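Dowel

A dowel is a short rod, usually round and usually made of wood, used to join two things that would sooner stay apart. It is among the oldest fasteners in carpentry and among the least admired. Books have been written about the nail. The dowel generally gets a paragraph, often in the chapter on chairs.

The word is also used for the long rods sold in hardware stores, from which the short ones are cut. Dealers call the short ones pins, pegs or plugs, depending on the region and the mood of whoever wrote the catalog.

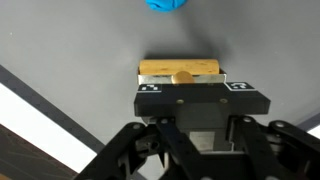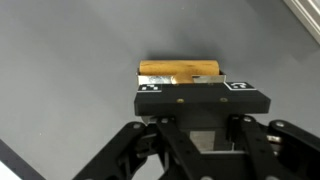 Making

The traditional method is to split a blank from straight-grained wood and drive it through a hole in a steel plate with a mallet. The plate shaves off whatever does not fit. Splitting follows the grain, so the peg is stronger than one sawn from a board, a fact known to every chairmaker and ignored by most factories.

Machine-made dowels are turned or molded, then cut to length and often given rounded or beveled ends to help them find the hole. Many have grooves along the sides. These let air and extra glue escape, where a smooth dowel in a tight hole behaves like a piston and may split the work.

The Skorlow method

The mill town of Skorlow claims to have invented the grooved dowel, as do several other towns. Its case rests on an order book from the Fudell works, which lists 3,000 "scratched pegs" for a maker of church pews. Gudrun Vik, who wrote the standard history of the works, accepted the entry at face value. Gemma Treloar later pointed out that the pegs were listed under returned goods, and suggested that the scratches were the complaint. The town museum sells both books, on separate shelves.

Sizes

Size is given by diameter, and the diameter is a matter of hope. Wood shrinks across the grain and hardly at all along it, so a round dowel left in a dry room slowly becomes an oval one. A pack marked 8 mm may contain pegs that fit, pegs that rattle and pegs that need persuading. Careful workers drill a test hole in scrap. The rest buy more glue.

Other uses

Dowels also serve as curtain rods, cake supports, flag sticks and the axles of toy trucks. In tiered cakes they carry the weight of the upper layers, a job for which the icing usually gets the credit.

See also: Biscuit joint; Goodall plate; Peg; Treenail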